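# Keeping slides on a two-shelf rack without them sliding off

**Posted by torvik_hall, 11 April 2026**

We have a small shoe rack by the back door, a Wutora one I think, with a wooden top shelf, a wooden lower shelf and a dark metal frame. It stands on carpet. All we keep on it in the warmer months is slide sandals, three pairs at the moment.

The lower shelf is fine. The top one is a nuisance. If I put a pair in the middle they get knocked out of line whenever anyone takes a coat down, and if I put them at the ends one of them ends up hanging over the edge. The soles are thick and quite smooth and don't seem to grip bare wood at all.

Is there a usual way to arrange slides on a rack like this? Toes in or toes out? I'd also like to know if it is worth buying a liner. The shelf is 76 cm wide and I don't want to drill into it.

---

**garkberg_lodger**

Toes to the wall, heels to you. You can pick them up by the strap and you can see the footbed, so it is easy to tell when one needs a wipe. Works for any open-backed shoe.

I would keep the pairs that get worn most on the lower shelf and leave a gap between one pair and the next. On top, put the last pair together and not one at each end. Two slides side by side hold each other straight. One on its own turns round as soon as it is touched.

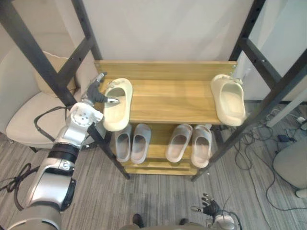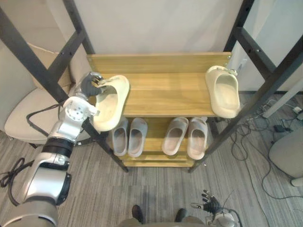

Cream slides on the top shelf, the other two pairs side by side on the lower one.

With a pair split like that I would move the left one across to join the right one, then push both back until the toes are well in from the front edge. If the soles are so deep that the heels still overhang, turn the pair sideways, one behind the other. It takes up more width but you have plenty with only one pair up there.

Do check the rack is level too. Ours was on carpet with a thick underlay and leaned forward slightly. A folded bit of card under the two front legs sorted it - I did that in March and haven't touched it again.

---

**birnow72**

just get a mat

---

**Wutora Street Flat 2**

The mat answer is right but a bit short. You want the open-mesh rubbery stuff sold for kitchen drawers. It comes on a roll and cuts with ordinary scissors. Cut it slightly smaller than the shelf so it doesn't show at the front. No glue, no drilling, and you can rinse it in the sink when it gets gritty.

Don't use felt. I tried it first and it made things worse, because smooth soles slip on it more than they do on wood. Felt also holds sand.

If the wood is oiled or waxed, lift the mat every couple of weeks for the first few months and look underneath. Some rubbery liners leave a mark on an oiled finish. I put a strip on the lower shelf first to see, and there was nothing, so I did the top as well.

I don't agree that the everyday pairs have to go at the bottom, by the way. My mother can't bend that far and hers have always gone on top. Put them wherever the person wearing them can reach.

---

**torvik_hall**

Thanks all. I've moved the top pair together and pushed them back, and I'll get a roll of the mesh. The front legs do sink a bit into the carpet, so I'll try the card as well.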